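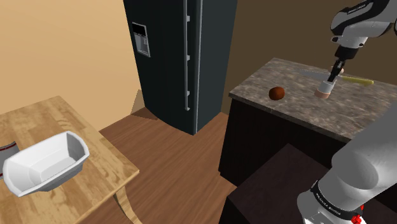

Line 13: the Villel trams return in June

The city transport office has confirmed that the older Villel trams will come back to Line 13 in June, after the second long break in service. Passengers who use the line between Lahtinen Square and the harbor must take the replacement bus until then.

The trams were stopped in winter, when the inspectors found small cracks in the frames under the doors. The first repair did not hold, and the office then gave the work to another workshop, Elar. It has now finished 2 trams and tested them at night with sandbags in place of passengers.

We are glad about this news, but we have still a question about the money. The office has paid 1,511 crowns per seat for the repair, and a new tram from Zistex was offered to the city already three years ago. The council said then that it was too expensive. We would like to see both sums next to each other.

The replacement bus carries some 900 people each day and is often full before the hospital stop. Members who have been left behind there can write to us with the hour and the direction. We will bring the letters to the next meeting with the office.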